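Sostorau Forum > Mobile manipulation > Methods and results

Thread: Door opening policy: randomized walls helped less than randomized handles

grip_and_go
Posted 23 January 2018

Hello all. I want to share a result from our door task and ask for opinions, because in my group we do not agree how to read it.

The task is simple to say. A two-arm mobile base starts in a small closed room, drives to the door, presses the lever handle and pulls. We train only in simulation. For each training episode the simulator can change the appearance (textures of walls and floor, color of the door, light) and it can also change the geometry (height of the handle, length of the lever, side of the hinge, width of the door).

We made three training sets of the same size, 3904 episodes each:

Set A: appearance changes, geometry is fixed
Set B: geometry changes, appearance is fixed
Set C: both change

Then we tested every policy on the same 1180 rooms that were not in training. In the test rooms both things change. I expected A to be much better than B, because the policy sees only the head camera and I believed it would be lost with new walls. But B opened 756 doors and A opened clearly fewer. C was the best, but the distance from B to C was small.

My conclusion for now is that for this task we spend too much work on textures. What do you think?

ukside_lars
Reply

Interesting, thank you for writing it. But I would be careful with "too much work on textures". How many different textures do you have in the library? If it is small, then set A is not a fair test of the appearance idea. It is a test of your library.

grip_and_go
Reply

Fair question. We have 128 surface materials for walls and floor together. Each wall takes its material independently, so one room can have tile on one side and brick on the other side. Door colors are separate and are taken from a continuous range.

plank_floor
Reply

I do not accept the comparison yet. In set A the handle is always at one height. So the policy can learn one arm motion and repeat it, and in the test the handle is at another height and the gripper closes on air. Of course it fails! You did not measure that textures are unimportant. You measured that a policy which never saw another handle can not do another handle. Those are two different sentences.

grip_and_go
Reply

Yes, I understand the objection. But the same argument goes for B, no? In B the policy never saw another wall, and it should fail at another wall for the same reason. It failed less. This is the part that surprised me.

plank_floor
Reply

The wall does not need to be grasped. The handle does. A mistake of three centimeters on the handle is the end of the episode. A wrong idea about the wall costs maybe a slower approach. I would like to see the failures separated: did not reach the door, reached but missed the handle, held the handle but did not open.

grip_and_go
Reply

I have this separation, only not nicely formatted. In words: with A most failures are "reached but missed the handle". With B the failures are more mixed, and a good part are "did not reach the door", mostly in rooms where the door and the wall have similar brightness. With C the first type is almost gone.

So I must correct my first post a little. Appearance matters for the approach, geometry matters for the hand. I should not have put everything in one success number.

kowal_sim
Reply

We saw something similar with the Kowalczyk drawer set last year, but there the result was opposite: appearance was more important. I think the reason was that the drawer fronts had almost no handle, only a groove, and the policy had to find it by shading. With a lever handle on a door you have a strong shape.

Can you post a view from the head camera? I would like to know how much of the door is visible when the arms are up. In our case the robot's own body covered a large part of the view and nobody had thought of it.

grip_and_go
Reply

Yes, one of the rooms, from the robot's own view:

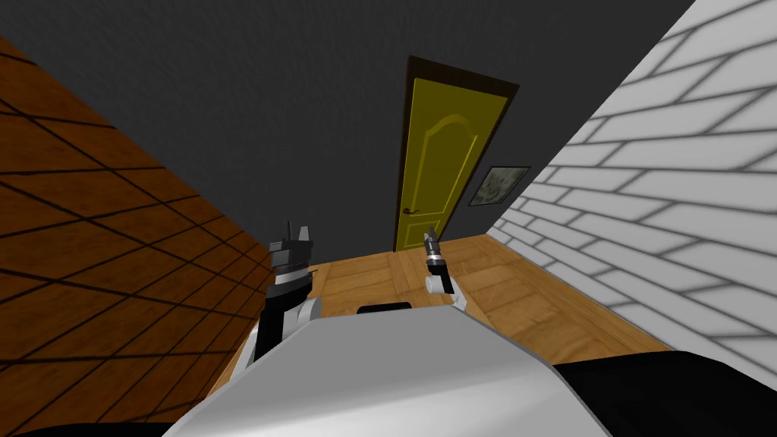
Simulated room with brown tile, white brick and a yellow door. The lever handle is on the left side of the door.

The torso takes the lower center of the view, and each arm takes some more. The policy gets this picture reduced to a much lower resolution, so at this distance the handle is only a few pixels.

kowal_sim
Reply

Thank you, very useful. So the handle is small and dark and the door is bright. For the approach I would guess the policy uses mainly the door as one big patch of color. Then your brightness problem in set B makes sense to me.

The right gripper is close under the door in this view. If the base drives straight and the arm comes up, will it not hide the handle in some rooms?

grip_and_go
Reply

It can happen, yes. With the hinge on the other side it happens more, according to our logs. We tried to start with the arms folded, and the approach was a bit better but the whole episode took longer, and some episodes ran out of time. I did not include these runs in the numbers above.

ukside_lars
Reply

Did you use the Brosska renderer or your own? I ask because its default light is very flat, and then "appearance" in your set is mostly color. Shadows and reflections would be another thing again. A dark lever on a plate with a reflection is difficult.

grip_and_go
Reply

Brosska, with the default light direction and only the intensity changed. So you are right, I should write "color and texture" and not "appearance". I will change the text in our report.

plank_floor
Reply

Good. With the failure types and this wording I have no more complaint about the main result. I still disagree with "too much work on textures". For you the materials already exist, so the cost is zero. Keep them on and use your time for the handles.

One request: please run A again, but with two handle heights. If the jump from one height to two is large, then this is a very cheap recommendation for other people.

grip_and_go
Reply

I can do this. The cluster is full until the end of January, so it will take some time. I will use the same 1180 test rooms and the same seeds, and post the failure types as a proper table in this thread.

kowal_sim
Reply

Please add the folded-arm runs in the same table if you can, also the ones that ran out of time.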